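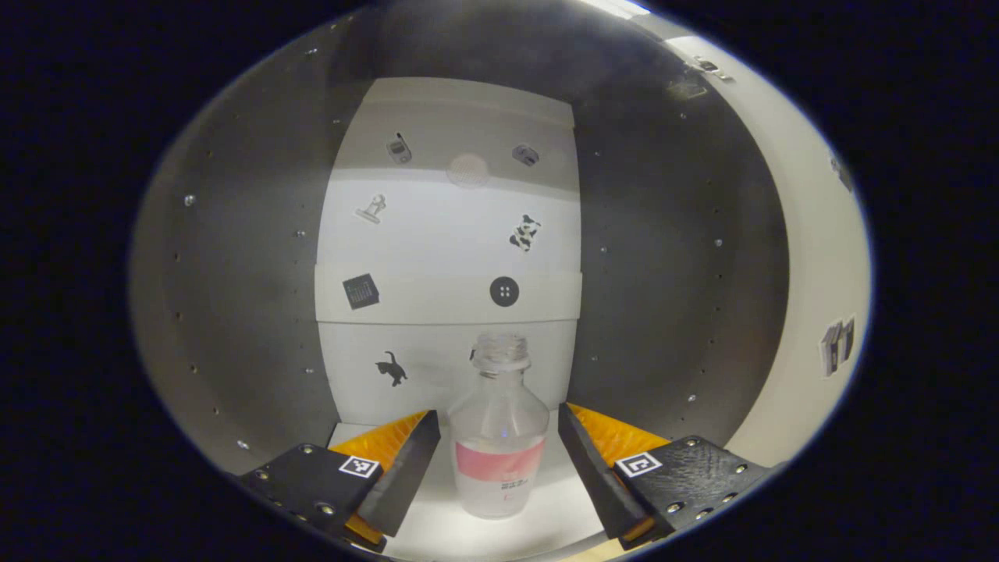 I love a good floor plan. Give me a listing with forty photos and no plan and I'll close the tab, but give me one plain drawing with the room measurements on it and I'm happy for the whole evening. I think every home put up for sale or rent should come with one, and I'd like to see it made a condition of advertising.

My partner and I looked at houses in Naltard for most of last year, so I have form here. The photos were lovely! Every lounge was bright, every kitchen had a bowl of lemons in it, and every third bedroom was shot from the doorway with the lens doing some very generous work. Then we'd drive out on a Thursday after work and find that the third bedroom would take a single bed or a person, and that you reached the laundry through the bathroom.

A plan would have told us all of that before we'd put our shoes on. You can see where the sun will land in winter. You can see whether the baby's room shares a wall with the telly. My neighbour Rozália Vincze measured up her late mother's place with a tape and a pad of graph paper before it went on the market, and the agent told her buyers at the open home kept asking for spare copies.

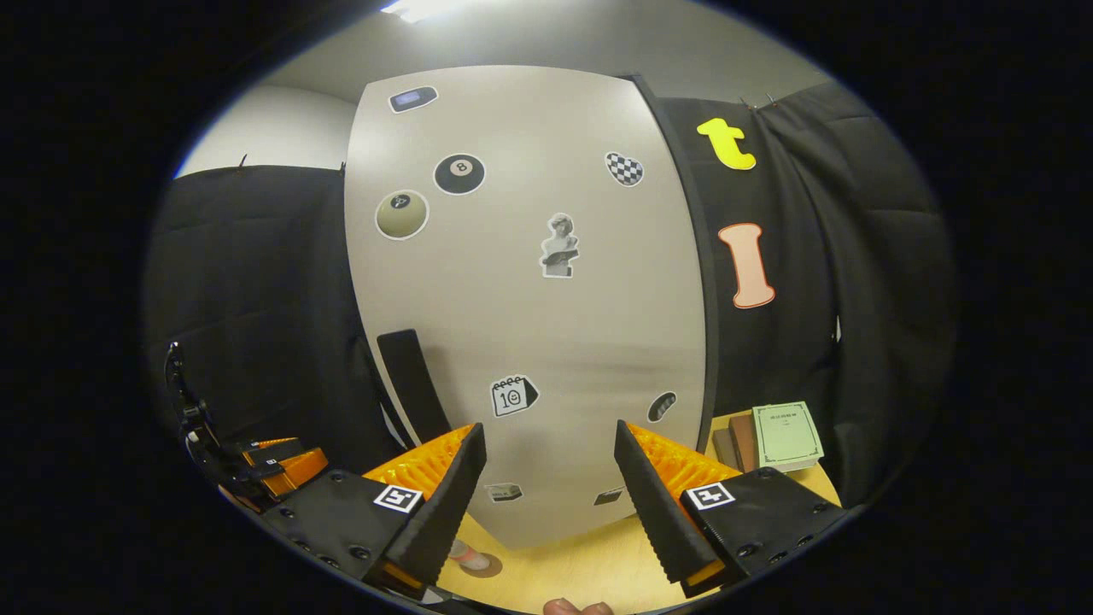 By Elsie Whitelaw
Home and Street

The usual objection is cost, and I've heard it put well. Andor Hajdu, who has sold houses on our side of the river for years, told me that small vendors already pay for styling, photos, a signboard and the online ad, and one more line on the bill is one more thing to argue over at the kitchen table. Fair enough. But I'd happily swap the styling for it. Hired cushions go back on the truck, and the plan stays useful right through to the day you're working out which way the couch goes in.

There's a better objection, which is that plans can be wrong. Ours was, a bit: it had the hallway wider than it is, and the bookcase had to live in the garage until November. So let's ask for a date on the drawing, the name of whoever measured it, and a note of whether the figures are taken wall to wall or skirting to skirting. It would fit in the corner under the north arrow. (Please, a north arrow!)

Renters would gain even more, I reckon. They get ten minutes in a queue of strangers and then have to decide that night. Nusrat Mughal rented in Virág Street for two years with her fridge in the dining room, and all she'd needed to know was the width of one kitchen alcove.

So if you're selling this spring, ask your agent for a plan and ask to have it first in the gallery, ahead of the lemons. I'll be looking at it, even though we've well and truly finished buying.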